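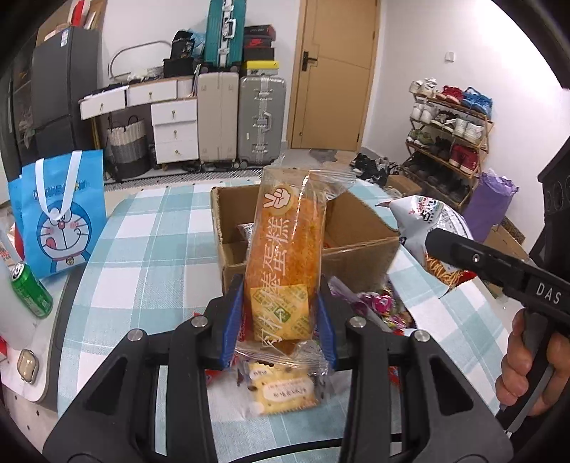
肉松棒蛋糕の袋をグリッパーでつまんだところ。箱詰め作業中。

掲示板 > 自作・研究用ロボット > トラブル相談 > グリッパー・ハンド
1月 投稿者:mochi_arm

アームが停止復帰の直後に勝手に閉じて指を挟まれました(長文)

mochi_arm 21:14
はじめまして、じゃないんですけど普段は読む専門です。ちょっと怖い思いをしたので相談させてください。

手持ちのグリッパーでお菓子を箱に詰める動作を録って、それを学習させて卓上の双腕で動かす、というのをやってます。録るほうは人間が両手に持ってやるだけなので平和なんです。袋をつまんで、段ボールに入れて、また次、っていう地味な作業で、机にチェックのテーブルクロスを敷いて延々とやってます。録れたのは134エピソード。これで学習したモデルを、Farkthorpeの作業部屋にある自作アームに載せました。アームもハンドも制御ソフトも自分たちで組んだもので、社内ではZekatanceと呼んでます。

で、事故の話です。右腕が袋菓子をつかみにいったとき、袋がけっこうな音で潰れて、電流超過で止まりました。ここまではまあ、あるよねっていう感じ。中身が粉になったので袋を取り出そうと思って、左手を箱に突っ込んだまま、右手で復帰ボタンを押したんです。そしたらハンドが一回開いて、すぐ閉じて、人差し指と中指をがっつり挟まれました。

骨は無事です。爪の横が紫になってるくらい。ただ、ボタンを押しただけで再開の指示は出してないんですよ。押したら待機に戻るだけのはずなんです。なんで閉じたのか、思い当たる方いませんか。

ちなみに袋が潰れたこと自体も謎で、録ったときは潰してないです。指の開き幅のログを見ると、アーム側の目標値が録ったときの値より7ミリ狭い。これも関係ありますかね?

kuroneko_servo 21:40
まず指、冷やしてください。紫なら明日もっと腫れますよ。

本題、復帰ボタンを押したときに指令キューを捨ててますか? うちで昔やらかしたのがまさにそれで、止まってる間もポリシー側は元気に推論を続けていて、指令がどんどん溜まるんです。復帰した瞬間に溜まってた分を順番に実行する。一回開いてから閉じたというのがすごくそれっぽい。

remo_a 21:52
Remo Ammannです(このハンドルでバレてると思いますが)。キューの話はたぶん当たりだと思うけど、根っこは幅のゼロ点のほうじゃないかな。7ミリ狭く閉じにいくから潰れる、潰れるから電流超過で止まる、止まるから手を入れることになるわけで。手持ち側とアーム側で「全閉」の定義が同じかどうか確認しました? パッドの厚みを入れてるか入れてないかで簡単にずれますよ。

mochi_arm 22:05
お二人ともありがとうございます、早い!

キューは捨ててない気がします……というか、捨てる処理を書いた記憶がないです。明日コードを見ます。

ゼロ点は、録る前に空で閉じて合わせてました。ただ途中で一度パッドを貼り直した日があって、そのあと合わせ直したかどうか、メモがない。あやしいですね。

hodohodo 22:31
横からすみません。きつい言い方になるけど、キューとかゼロ点とか以前に、動力が入ったままのハンドに手を入れてる時点でだめだと思います。復帰ボタンを押す前に手を抜く。これだけでこの件は起きてないです。ソフトは必ずどこかでバグるので。

mochi_arm 22:38
はい、それはもう、おっしゃるとおりです。止まってるから平気と思ってました。

kuroneko_servo 22:50
hodohodoさんの言うことは正しいけど、手を抜きましょうで終わらせるのは反対です。人は絶対また手を入れるから。夜中に袋が引っかかってたら私だって入れます。なら復帰しても動かないように作るのが先でしょう。

hodohodo 23:02
先も後もなくて両方やるんですよ。ただ今晩すぐできるのは手を抜くほうです。コードを直すのに数日かかるとして、その間どうするんですか。

remo_a 23:10
まあまあ。ハンドの電源だけ落とせるスイッチってついてないの? アームは保持のままで、指だけ脱力できるやつ。

mochi_arm 23:24
ついてないです。非常停止はあるんですけど、押すと全部落ちてアームがだらんと下がるので、みんな嫌がって押さないんですよね。それもよくないなと今書きながら思いました。

Svend Kragh 08:17
おはようございます。Lundでピッキングの設備をやっている者です。速度の話が出ていないので。アームの速度制限はいくつにしてあるんでしょう。

mochi_arm 12:20
昼休みです。アームの先端は毎秒200ミリに制限してます。なので安全側のつもりでした。

Svend Kragh 12:46
それは手首から先の移動の制限ですよね。指の開閉にも何か制限はかかっていますか。今回挟んだのは腕の移動ではなく指のほうなので、その200ミリは効いていないはずです。

mochi_arm 12:58
あっ。

かかってないです。指はサーボの最大で閉じてます。録ったときの人間の閉じ方が速いので、追従させようとして上限を外したんでした。外したの私です。

bimla_s 13:30
Bimla Sachdevaです。mochi_armさんと同じ部屋で録るほうを担当してます。ゼロ点の件、私のノートに残ってました。貼り直しのあと、右だけ合わせて左は合わせてないです。すみません。

でも挟まれたのは右腕なんですよね? だとするとゼロ点説、合わなくないですか?

remo_a 13:51
それは合わないね。うーん。左右のチャンネルが入れ替わってない? 持ち替えた回があったりして。

bimla_s 14:08
それはありえます。録る側は二台とも見た目がほとんど同じなので、印をつけるまでは私もときどき間違えてました。袋を押さえながらもう片方で次を取るので、置いて持ち直すことがあるんです。

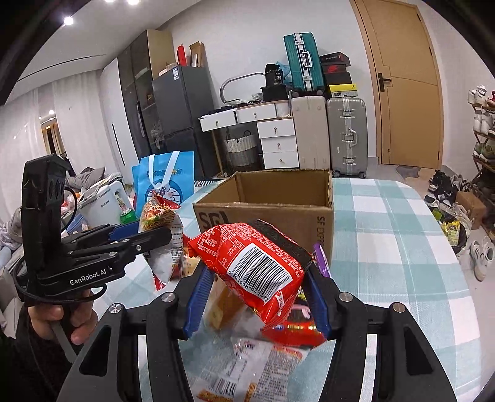 どの回で持ち替えたかは、映像と幅のログを突き合わせればわかると思います。閉じるタイミングが左右逆になってるはずなので。ただ全部を目で見るのはしんどいです……誰か自動で見つけるやり方を知りませんか。

kuroneko_servo 14:35
映像から指の開きをざっくり推定して、左右それぞれの幅ログと相互相関を取れば一発じゃないですか。青いパッドなら色で拾えるし。背景に青いものが多いとちょっと面倒かもしれないけど。

bimla_s 14:49
多いです。バッグも青いしテーブルクロスも水色のチェックなので(笑)でも指が映る位置はほぼ決まってるから、そこだけ切り出せばいけるかも。やってみます!

hafthor_h 15:20
Holstです。別の見方を書いておきます。スナックの袋って、空気が入っていて指の幅と力の関係がむちゃくちゃなんですよ。棒状のケーキみたいに中身が詰まったものと、細いポテトの袋とでは、同じ幅で閉じても結果が全然違う。7ミリのずれがなくても潰れたかもしれません。幅だけで指令を出してる限り、ゼロ点をどれだけ合わせても同じことは起きると思います。

remo_a 15:44
それは言いすぎだと思うなあ。人間がその幅でつまんで潰れてないんだから、同じ幅なら潰れないでしょう。

hafthor_h 16:03
人間は潰れそうになったら緩めてます、無意識に。その緩めた動きを幅のログから学べているかどうかは別の話です。カメラの絵から袋のたわみを見て緩めるとして、推論が遅れたら間に合わない。遅延はどれくらいありますか。

mochi_arm 19:40
帰ってきました。遅延、測りました。カメラから指が動くまで700ミリ秒近くあります。自分でも二度見しました。

あとコードも見ました。kuroneko_servoさん大正解で、キューは捨ててないです。停止中に溜まった指令が、復帰の瞬間に頭から流れる作りになってました。一回開いて閉じるところまでログに残ってます。手を入れてる間も推論は回っていて、カメラには私の手が映ってるわけで、それを見て何をつかむつもりだったのかはちょっと考えたくないです。

とりあえず直したこと。
・停止に入ったらキューを空にして、推論も止める
・復帰ボタンは待機に戻るだけ、再開は別のボタン(箱から手が届かない位置に移動)
・指の閉じる速度に上限をつけた

スイッチの件はAleksandra Kalinowskiさん(電気まわりを全部見てくれてる人)に頼みました。指だけ脱力できるようにするそうです。部品はFlurvilleの店から取り寄せで、それまで箱に手を入れるときは主電源を切ります。アームがだらんとなるので下に台を置いて。

hodohodo 20:02
それなら安心です。昨日はきつく書いてすみません。指、どうですか。

mochi_arm 20:10
腫れましたけど曲がります! きつくなかったですよ、ありがたかったです。

kuroneko_servo 20:26
細かいけど、キューを空にする処理は停止に入るときと復帰するときの両方でやったほうがいいです。停止の直後に遅れて届く指令があるから。その遅延だと普通に届きますよ。

mochi_arm 20:33
ほんとだ。今の作りだと一個か二個すり抜けますね。両方に入れます。

Svend Kragh 20:51
速度の上限をつけたなら、力の上限も一緒に見直してください。電流超過で止まるまでに袋が潰れているということは、しきい値が高すぎます。柔らかいスポンジを挟ませて、どこで止まるか確認するのがいいと思います。自分の指では試さないように。

mochi_arm 20:58
試しません!!

bimla_s 22:17
途中経過です。相互相関、動きました。左右が入れ替わってる回がやっぱりありました。まだ最後まで見てないけど、パッドの貼り直しよりあとの回にもまじってます。なので左の合ってないゼロ点が右のデータとして入ってる、というのはありそうです。Remoさんの読みどおりかも。

remo_a 22:30
ほらね。

hafthor_h 22:41
入れ替わりを直して学習し直して、それでも潰れたら私の勝ちということで。

mochi_arm 22:49
勝ち負けじゃないんですけど(笑)でも知りたいので、左右を直した版ができたら同じ袋で試して、ここに結果を貼ります。推論の遅延はまだ手つかずなので、詳しい方いたら引き続きお願いします。画像の転送のところで詰まってる気がしてます。

お問い合わせ | 利用規約 | © 掲示板運営 | ページの先頭へ戻る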